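Student robotics club Kostudance opens its lab challenge to new teams

Nolia - Kostudance, the student robotics club at Thampi College, is opening its Lelletti Challenge to teams from other schools for the first time this May, and the club could not be happier about it!

The challenge asks students to program a robot arm to do the small, fussy jobs that fill a day in a chemistry lab. There are no race tracks and no flying balls. Teams work with a tray, a bench and a piece of glassware, and they have to get the arm to handle all of it gently. Each team gets 12 tries at the beaker task, and the judges score every try out of 100.

The bench setup is kept plain on purpose, so that a team with a small budget can build the same thing at home or in a classroom: a black work surface, a light wall behind it and a blue plastic tray.
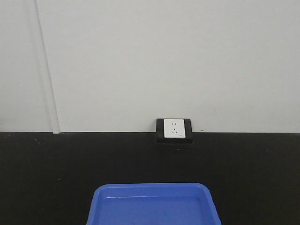

Tsutomu Sasaki said that the first week is always the hardest, that students come in wanting to write clever code and spend most of their time learning where the arm thinks the table is. He added that he would not change a thing about it, and that the loudest cheer he has heard in the club room was for a beaker being put down quietly.

Most of the club's members had never written a line of code before they joined. They start by moving the arm by hand and saving positions, then work up to letting the camera at the wrist guide the last part of the reach. Clear glass is a great teacher here - it shines, it shows whatever is behind it, and a program that does well with a wooden block can get completely lost.
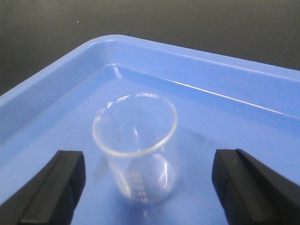

Teams may have up to 3 students and can use any programming language they like. A team that does not have its own arm can book time on the club's, mornings or after 4 p.m., and club members will be on hand to help with setup and answer questions. Beginners are very welcome, and so are teams that tried something like this before and want another go.

The full rules run to one page, plus a parts list for the bench. Both can be picked up in Room 111 at Thampi College, where sign-up is open through the end of the month. There is no entry fee.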